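Search this site Search Go

Notes from the Merkthorpe Shop: The Equipment Budget, or How We Spent the Spring

The equipment request for next year is due at the end of the month, and as in past years it will arrive on time, neatly formatted, and wrong. We have learned to live with this. What follows is an account of how the number gets made, for members who asked at the January meeting why a robot cell costs so much more than the robot.

The short answer is that the arm is the easy line. You ask for a quote, you get a quote, you sit down for a minute, and you type it in. Arms have model numbers and lead times and a salesperson who calls you back. The rest of the cell has none of that. It is made of bins, brackets, fingers, cable, clamps, tabletops, and the afternoon somebody spends driving to get more clamps. Last year our request had a single line called "misc. fixturing" and we put 356 dollars in it. That lasted until February.

So this year we are doing it differently. The plan has 23 lines, up from 11, and most of the new ones are things we used to pretend were free. Bins are on it. So are clamps, which have been borrowed from the woodshop for so long that the woodshop has stopped asking and started sighing. There's a line for cable management, which we have been told by two separate visitors would be a good idea.

The big argument, as always, is over the gripper. Nasard sent us a quote for a two-finger unit with spare fingertips included. Celtero quoted lower for the gripper and then higher for the fingertips, so that the totals land close enough together to start a fight. The Nasard camp says spares in the box are worth paying for up front. The Celtero camp says we should buy the cheaper body now and make our own fingertips, as we have always done, with results the Nasard camp is happy to list for you. Villanueva, who were supposed to be the third quote, have sent us a very nice catalog and no prices.

What would help is a better idea of what the thing has to pick up. We sort odds and ends. A box of identical parts would let us buy a gripper shaped for that part and go home early. Mixed bins ask for something that can close on a hard edge, a soft lump, and a thing with wheels, one after another, without anyone swapping fingers in between.
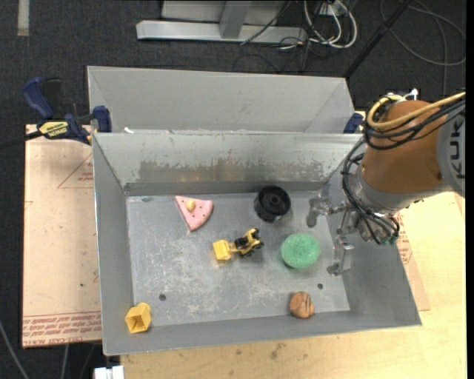
The bin-picking cell with a mixed load, toy digger included.

You will notice that the metal has taken some wear. Bins are consumables, and we have finally written that down. The finish goes, the bare patches reflect light differently from the rest, and whoever is working on the vision side comes to the planning meeting with opinions. We've budgeted for two replacements and a can of matte gray paint. The paint was a compromise between the people who wanted four replacements and the people who wanted to be left alone.

The toys are also a line item now. We had been paying for them out of pocket, which meant the test set was whatever turned up in the clearance aisle and in the bottoms of our own closets. This works surprisingly well for variety and terribly for paperwork. Try explaining to the purchasing office that a slice of pink toy cake or pie is laboratory equipment. We did, in writing, and the reply was one word long. The new line says "test objects, assorted," and we would appreciate it if members would keep calling them that in email.

Then there's the table. The current cell sits low and everything near it is clamped to something else. It does the job. It also means that anyone adjusting a bin has to get down on the carpet among the cables, and the average age of our membership isn't going down. A proper stand with a fixed bin mount has been in the request three years running and cut three years running, usually to save the arm's service contract. We have moved it up to line four this time and given it a more serious name. It is a "workholding platform." Please don't call it a table in front of anyone with signing authority.

The service contract itself stays. We looked at dropping it, looked at the hourly rate for a visit without one, and stopped looking.

Training is down for two seats. Last year it was four, two of which went to people who then moved to other shops and took the knowledge with them, along with a good hex key set.

Finally, contingency. The office would like this to be zero, on the theory that a good plan needs none. We have asked for 1,000 dollars and expect to get half. It will be gone by March, most likely on fingertips.

If you have a line you want considered, put it in the shared sheet with a price and a link to where the price came from. "Cheap" is not a price. Neither is "I think my brother-in-law has one." Anyone who can get an actual number out of Villanueva may pick the next test object, within reason, and it has to fit in the bin.

Draft totals will be posted by the coffee maker once the gripper vote is settled. Quotes from both suppliers are in the blue folder. Please put them back in the blue folder.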